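Subject: Re: [gavirano-fans] Who voiced the ferryman?

Ruairi Swanson wrote:

> I have now watched the Ambridge disc twice with the sound up and I'm
> convinced the ferryman in episode 4 is dubbed. The mouth says one
> thing and the voice says another, usually half a second later. Is it
> MacRitchie? It sounds like him with a cold. The filmography page
> lists him for the pilot and then nothing until the Christmas special.

Ruairi, you have good ears and far too much patience for that disc.

Yes, it's MacRitchie. He was paid for one afternoon and given no credit, which was how they did things on Gavirano once the money got thin. The man you see in the boat was a local who owned the boat. He came as part of the rental. By all accounts he looked wonderful and could not get through "the tide is against us" without checking with the director that it was.

My source is the Pundudine fanzine, the November issue, where MacRitchie gave an interview that runs to six pages and spends five of them on his knees. The ferryman gets one paragraph. He says he recorded the whole part standing up in a coat, and that he was never shown the picture while he did it, so the half second you noticed is the best anyone could have hoped for.

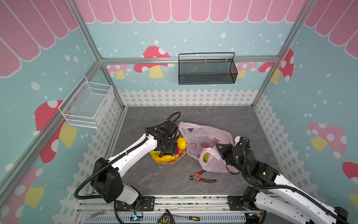 As for the filmography page, I wouldn't lean on it. Whoever built it worked from the closing titles, and the closing titles leave out dubbing, stunts and both of the horses' riders. I sent in a correction last year and got a form reply thanking me for my interest in a different show. The cast list still has MacRitchie's widow from the pilot down as "Window" – a part I'd have liked to see.

If you want to hear him for comparison, try the radio serial he did before Gavirano. He plays a bishop, a bishop's brother and, I'm fairly sure, a dog. The bishop is your ferryman almost exactly, minus the cold.

One thing I can't settle is the scream at the end of the episode. It doesn't sound like MacRitchie and it certainly isn't the boat owner, who is smiling at the time. I have a theory that it was lifted from the pilot, but my copy of the pilot was taped over in the middle by a golf tournament. Does anybody on the list have a clean one?

Also, whoever keeps quoting all 200 lines of the digest to add "me too" – please stop.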